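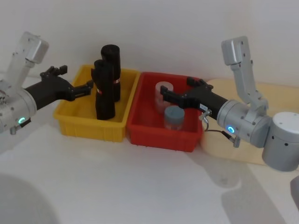
Caisse jaune et caisse rouge, côte à côte sur la table.

Point d'avancement – accueil et accompagnement des personnes exilées, site de Stasberg
Date : July 26, 2024
Rédigé par : Crescencio Collado
Pour : Fondation Biltar

Rapide, je repars sur le site juste après. Version complète avec les annexes dès que Vodness aura renvoyé les comptes signés.

Hébergement. 80 personnes accueillies depuis l'ouverture, surtout des familles. Turnover plus lent que prévu, les sorties vers le logement bloquent côté bailleurs. Relance faite, pas de réponse écrite.

Juridique. 11 dossiers d'asile déposés, dont quatre avec recours en cours. Manque toujours un interprète en tigrinya – on se débrouille par téléphone, ça rallonge les rendez-vous et les gens se fatigent. Ligne budgétaire à revoir, je vous envoie un devis.

Cours de français. Deux niveaux maintenant. Salle prêtée par la paroisse jusqu'à fin juillet, ensuite rien de signé. Piste à la maison Parisi, visite faite, loyer correct mais chauffage à vérifier avant l'hiver.

Santé. Permanence psy ouverte, vite pleine. Six personnes en liste d'attente. Demandé une demi-journée de plus, on attend l'accord de l'hôpital.

Budget. Transport dépassé (trajets vers la préfecture, billets pris au dernier moment). Compensé pour l'instant par l'alimentation, où les dons ont bien aidés. Aucun changement sur les salaires.

À valider de votre côté :
– le transfert entre lignes transport et alimentation
– le devis interprète
– le principe d'un bail chez Parisi

Sans retour sur le bail je ne peux pas bloquer la salle. Joignable par mail, le téléphone passe mal sur le site.

C. Collado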